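Re: [bench-sewing] running the seam - thread keeps ending up under the wrist

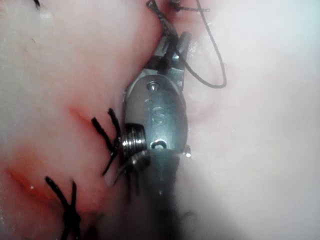
Corina Cozma

6 Nov 2018

Hi all, quick one between sessions so excuse the typing.

Yasaman, yes, I get the same thing. Look at where the black braid goes in mine - down into the closed jaws, then back out and off to the right in a big loose loop over the pale side. Fine so far. It's the strands over by the coil on the left of the wrist I don't like. Thread in front of the coil or close to it is asking for a snag once you start turning.

> On the Tokcombe list, Yasaman Tabrizi wrote:
> Second evening on the long seam and I am losing my patience. First
> stitch goes in fine, knot holds, I cut it, lovely. Then for the next
> one I pick up the thread and by the time I've got it where I want it
> the slack has crept down round the wrist of the instrument and I
> have to let go and start over. Three times out of four!! Am I
> cutting too long? I was told 80 mm for a single stitch and I have
> been using nearer 200 because I hate running out. Also - do you leave
> the ends on your ties long or trim them right down? Chutima says
> short, Haiyan says short is how you get knots coming undone.
> Y.

So, in order.

Length. 200 is way too much for one interrupted stitch. All that extra has to go somewhere and where it goes is down by the pulleys. I don't go as low as 80 either, I fumble the last throw. 120 suits me. If you are doing a running stitch then sure, go long, but park the spare well out to one side before you take hold of anything.

Where to hold. Closer to the tissue than you think. If you grab way down the tail you have a long floppy bit between the jaws and the edge and it swings about. Take it short, close fully, THEN move. I used to creep the jaws along half open and that is where most of my tangles came from.

The loop. I like it wide and laid flat on the side away from the coil. Wide looks messy but you can see it. A tight little loop hides behind the metal and you find it when you pull.

Ends. I cut short, and they splay out sideways like the ones at the top there by the edge. Doesn't bother me. Haiyan has a point about braid, it does want an extra throw - I do 3 and stop worrying. If your ends are so long they reach the next stitch they will get caught up in it, been there.

Seam itself - try not to lean the tips into the gap while you sort the thread out. I do it all the time, it's a bad habit, pushes the two sides apart and then the next bite is uneven. Lift off a touch, sort thread, go back in.

One more thing on light. The right hand side washes out nearly white for me and I lose the edge completely. Turned the lamp down a notch last week and it was easier on the eyes, though the left went a bit murky. Janaína had a trick with a bit of matte card, Janaína are you still on here? Could you post it again, I can't find it in the archive.

Practice order is going in to Dunaveo at the end of the month, black braid only this time, ref 1455 on the old sheet. Tell me how many packs you want, off list please, last time teh replies went on for days. Pickup at Kutisgate same as before. The next group order after that won't be until February so don't be shy.

Yasaman, try one evening with the shorter lengths and write back. If it still wraps send me what the thread looks like just before you pull, that's normaly where it goes wrong.

Got to run

Corina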